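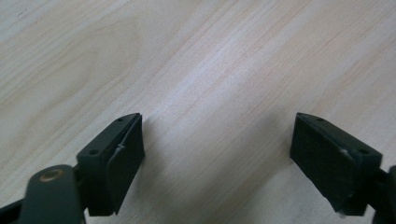 Dallis recorder and replay tools: common questions

Last updated: May
Reading time: 3 min

What does Dallis do?

It records gripper camera video and finger opening, lines them up on one clock, and writes episodes that the Farnerar trainer can read. It also replays an episode so you can check it before training.

Tracking drops out when a gripper camera sees only the tabletop. Why?

Bare wood grain gives the tracker few stable corners, and the lines look alike from one spot to the next. Glare makes it worse. Start each episode with the fixture in view of both grippers, hold still until the status line says LOCKED, then move in.

Can I mask the fingers out of the image?

Yes, and you should. The fingers move with the camera, so the tracker can take them for a fixed part of the world. Run "dallis mask" once per gripper. Redo it after changing a fingertip.

Do the two grippers need separate calibration files?

Yes. Files are matched by serial number. If you swap left and right in the config, replay will still run but the paths will be mirrored.
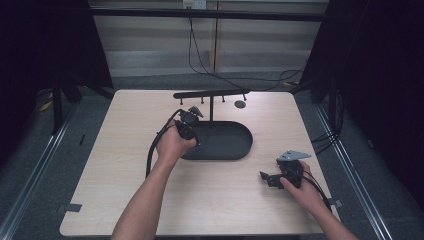 Two-handed session at the tray and peg fixture, both grippers cabled.

How far apart can the streams drift?

The default limit is 3 ms. Past that, the episode is marked "suspect" and left out of the export. You can raise the limit with --max-skew, but Ivan Koval asks that shared data stay at the default.

What does error 1516 mean?

The recorder lost one of the USB streams. Check the cable at the gripper end first. Anything recorded before the error is kept and can be trimmed in Lysenko.

How many episodes do I need?

For a first policy on a new fixture, 200 is enough to see if the setup learns at all. We train release models on 1000.

Why is the head view optional?

Farnerar can train on the gripper views alone. The head view helps when you review failures, and Prutadow uses it to label which hand is active. If you record it, keep it on for the whole batch. Mixed batches fail at export.

Where do I send a bad episode?

Attach the episode folder and the log to a ticket and assign it to Svitlana Melnychuk. Please don't rename the folder.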